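# Strauß kippt samt Vase um / Stiele zu lang für die Bernsteinvase

**Status:** offen, mit Zwischenlösung
**Gemeldet von:** Luana Pimentel
**Bereich:** Deko, Tisch mit dem grauen Tuch
**Angelegt:** 15. Juni 2026

Hallo zusammen, ich mach hierfür jetzt doch mal ein richtiges Ticket auf, im Chat geht das sonst wieder unter. Es geht um den großen Kunstblumenstrauß und die schmale bernsteinfarbene Glasvase, und die beiden mögen sich einfach nicht.

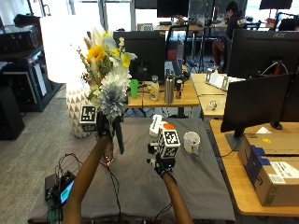 Also, der Strauß ist für meinen Geschmack ja wirklich hübsch geworden (die Sonnenblume oben war Daianes Idee, danke nochmal dafür!), aber sobald ich ihn in die Vase stelle und loslasse, neigt er sich nach vorne und nimmt die Vase gleich mit. Beim ersten Mal konnte ich sie gerade noch auffangen. Beim zweiten Mal lag sie auf dem Tuch, zum Glück ohne Sprung, ich hab sie danach einmal rundherum abgetastet und gegen die Lampe gehalten.

## Was ich schon probiert habe

**Versuch 1: Strauß gedreht.** Ich dachte, es liegt nur an der großen blaugrauen Blüte, die aussieht wie eine Chrysantheme. Die hängt ziemlich tief und ist mit Abstand der schwerste Kopf im ganzen Bund. Also hab ich sie nach hinten gedreht, Richtung Stehlampe. Ergebnis: Der Strauß kippt jetzt nach hinten. Na ja, wenigstens war das ein Hinweis.

**Versuch 2: Stiele unten zusammengebunden.** Mit Gummiband, ziemlich stramm. Damit kommt er leichter durch den Vasenhals, steht aber noch wackliger, weil alles auf einem Punkt sitzt. Hab ich nach fünf Minuten wieder aufgemacht. Das Gummi ist dabei gerissen und irgendwo unter dem Tisch gelandet, wer es findet, darf es behalten.

**Versuch 3: Glaskiesel rein.** Solange Batista hatte noch einen Beutel davon, angeblich 1.000 g, ich hab nicht nachgewogen. Ungefähr die Hälfte passt rein, wenn die Stiele auch noch Platz haben sollen. Das war die erste Sache, die spürbar geholfen hat! Die Vase bleibt stehen, solange niemand an den Tisch stößt. Beim Rausholen der Kiesel hakt es aber furchtbar, und ich hab Angst um die Struktur vom Glas.

**Versuch 4: alles in den weißen Becher.** Der stand eh auf dem Tisch, und ich wollte wissen, ob etwas Breiteres besser geht. Geht nicht, viel zu niedrig, die Stiele ragen kreuz und quer heraus und die hellen fedrigen Zweige hängen über den Henkel. Sah aus wie ein Vogel nach dem Sturm. Der Becher ist also raus aus der Diskussion.

## Kommentar von Raíssa Rezende

> Wie lang sind die Stiele denn unterhalb der Blätter? Bei den Kunstblumen von Ravia ist Draht drin, die kann man kürzen oder einfach umbiegen. Ich würde erst biegen, kürzen kann man immer noch.

Gute Frage, hab nachgemessen: Unterhalb der Blätter sind es 21 cm, und in die Vase gehen mit Kieseln nur 16 cm rein. Der Rest steht oben raus, und dadurch sitzt der ganze Schwerpunkt viel zu hoch. Draht ist wirklich drin, ich hab es an einer der kleineren gelben Blüten getestet. Lässt sich mit der Hand biegen, braucht aber ein bisschen Kraft, und das Plastik außen wird an der Stelle weißlich. Unten in der Vase sieht man das durch das getönte Glas kaum.

## Kommentar von Zodwa Rampersad

> Bitte nicht die Sonnenblume kürzen! Die soll oben rausschauen, das ist doch der Witz an dem Strauß. Und habt ihr mal an Steckmasse gedacht?

Keine Sorge, die Sonnenblume bleibt, wie sie ist. Steckmasse hatte ich überlegt, aber in einer so schmalen Vase kriegt man den Block nur in Streifen geschnitten rein, und dann bröselt es, und die Brösel sieht man dann doch. Falls jemand eine Sorte kennt, die nicht bröselt: her damit!

## Aktueller Stand (Zwischenlösung)

So steht der Strauß jetzt, seit gestern ohne Umfallen:

1. Kiesel zuerst, nur eine Handbreit hoch.
2. Die Stiele der drei schwersten Blüten unten zu einem kleinen Haken gebogen.
3. Die blaugraue Blüte ein Stück hochgezogen und über die Mitte gebogen.
4. Die runde weiße daneben, als Gegengewicht.
5. Grün und Fedriges ganz zum Schluss, nur dazwischengeschoben.

Wichtig beim Umräumen: Den Strauß unten an den Stielen greifen und senkrecht rausziehen, die Vase dabei festhalten. Wer oben an den Blüten zieht, hat nachher Sonnenblume in der Hand und den Rest auf dem Tisch. Und bitte Abstand zur Lampe, ich mag die fedrigen Zweige nicht so dicht am Schirm haben.

## Noch offen

- [ ] Breitere Vase suchen. Daiane Lins wollte bei Closon schauen, ob es etwas in ähnlichem Bernsteinton gibt. Budget wäre höchstens 100 Euro, lieber deutlich weniger.
- [ ] Klären, ob die restlichen Kiesel zurück an Solange gehen.
- [ ] Gekürzt wird erst, wenn die neue Vase da ist. Wenn die tief genug ist, biege ich die Haken einfach wieder gerade.
- [x] Vase auf Risse geprüft, keine gefunden.

Ich lass das Ticket offen, bis Daiane sich wegen der Vase meldet. Wenn der Strauß bei euch doch wieder kippt, schreibt bitte kurz dazu, in welche Richtung, das hilft mir beim Nachbiegen!

Luana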